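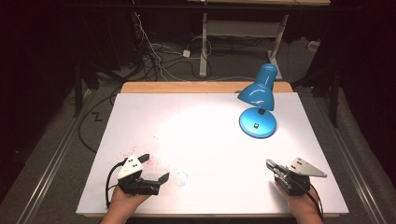
Keep the lamp, my sister wrote back, and throw away everything else, because a person who moves to Plalta with thirty kilos of paper will never unpack it. She wrote it at two in the morning her time. She did not ask how I was.

I had asked her only about the colour of the walls.

So on Friday I sat at the table with the blue lamp and tried to obey. Our father bought this lamp in Diswood, in the shop beside the bus station, the year we came. He said that a family can eat on the floor but it can not read on the floor. The first winter we had the lamp, five plates and a radio, and the radio belonged to the neighbour. At night he put the shade down very low so the light would not wake us, and he copied English words in a column. Neighbour. Colour. Favour. He liked the letter u in these words. He said it was a small gift from the government, a letter you do not need.

I have the white board too. My sister forgot about the board, or she counted it in everything else. It was for her drawing when she was small, and afterwards it was for dough, and then for drawing again when her boys came to visit. I have washed it many times with baking soda. There are still pink specks in one corner which do not go, and I have my own opinion which boy.

I pressed the switch. The light fell on the board so strong that the white hurt my eyes a little, and I waited until I could look at it. My father used to warm his fingers in that light before he took the pencil. I think the old bulb was hotter.

The telephone rang. It was the woman from Kamari Removals, who wanted to know how many boxes.

"Two," I said.

"Two rooms?"

"Two boxes."

She was quiet, and I heard her typing. Then she asked if there was anything fragile, and I said a lamp. She asked for the value of the lamp. I looked at it for a while. The blue is still shiny and the neck is short, like the neck of a man who carries things.

"I don't know," I said. "Is it necessary to write something?"

"You can put zero, love. But then it's not covered."

I told her I would ring again after lunch, and I did not.

Instead I wrote to my sister. I said that the Stöckli clock is for her older boy and the drawing board is for the younger one, who will know why. I said that the papers are already in the bin -- this was almost true, they were beside the bin. I asked her again about the walls, if the room in Plalta is painted white or grey, and if there is a socket near the window, because the cord of the lamp is not long.

Her answer came when the street was dark. The walls are yellow, she wrote. There is a socket. Then, after some minutes, one more message, without a greeting: is it still so bright?

I bent the shade a little lower before I wrote to her that it is.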